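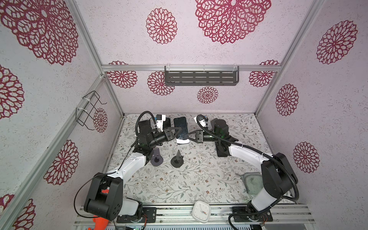 Ticket: handover success rate drops when wall covering is changed
Project: Gekstead (bimanual handover, appearance randomisation)
25/07/2023, posted by the Ternbridge cell desk

The policy trained on plain walls loses most of its handovers as soon as the enclosure is papered. On plain white panels it completed 100 evaluation episodes with four failures. With the red rosette walls and the vine-print floor fitted it got through the approach and then stalled, usually with both grippers close together near the centre of the table and a dark phone upright between them. Weights, start poses and object set were the same in both runs. We need to know whether this is a vision problem or a calibration problem before any more data is collected.

Expected: right arm closes, left arm closes, right arm opens, left arm withdraws.
Observed: right arm closes, left arm reaches the pre-grasp pose, then both arms hold with small corrections until the timeout. No joint faults and no current warnings in the log.

Steps tried

1. Restarted the controller and both camera nodes. No change.

2. Re-ran hand-eye calibration on both wrist cameras. Residuals were within the limits on the Grunach sheet, and the new values differed from the old ones by less than the repeat error of the procedure. Calibration ruled out.

3. Replayed recorded joint trajectories open loop with the papered walls in place. The transfer completed every time. Mechanics and gripper timing ruled out.

4. Fed the policy stored images from the plain-wall run while the arms were disabled. Predicted actions matched the original run. Model loading and normalisation ruled out.

5. Masked the wall region in the fixed camera view with flat grey. The stall became less frequent but did not go away. Masking the floor region as well brought the result close to the plain-wall figure.

6. Left the fixed view unmasked and masked only the wrist views. Worse than the baseline, as expected, because the final alignment depends on them. This test tells us little and need not be repeated.

Comment added by Dumitrescu bench

We saw the same stall on our cell with a different paper, so the red colour is not the cause on its own. In our logs the gripper-close output rises to just under the threshold and sits there. Lowering the threshold makes the left gripper close early and knock the phone. Please do not use that as a workaround.

Reply

Agreed, threshold put back to the default. The training set for this checkpoint holds 2652 episodes. A check of the metadata shows that 1731 were recorded on plain panels and the remainder on a single striped covering. None has a patterned floor. The sampler was set to draw by episode and not by covering, so the plain walls dominate every batch.

Cause (provisional)

The fixed-view encoder has tied the contact phase to a plain background behind the grippers. When the floor carries fine detail, the outline of a dark object held over it is less well separated, and the close signal stays below threshold. Step 5 supports this. It does not show how much is due to the walls and how much to the floor, as the floor was never masked alone.

Actions

- Run the floor-only mask. Same start poses, same seeds.
- Change the sampler to draw by covering first, then by episode. Retrain from the same initial weights.
- Record new episodes with the covering changed between sessions, floor and walls changed separately.
- Add a covering field to the evaluation report. At present it has to be read from the session notes.
- Keep the current checkpoint for comparison. Do not overwrite it on the shared drive.

Status: open, waiting on the floor-only mask run. Retraining is queued behind it. Target for the repeat evaluation is October.

Last updated: after Dumitrescu comment, sampler change merged, no new evaluation yet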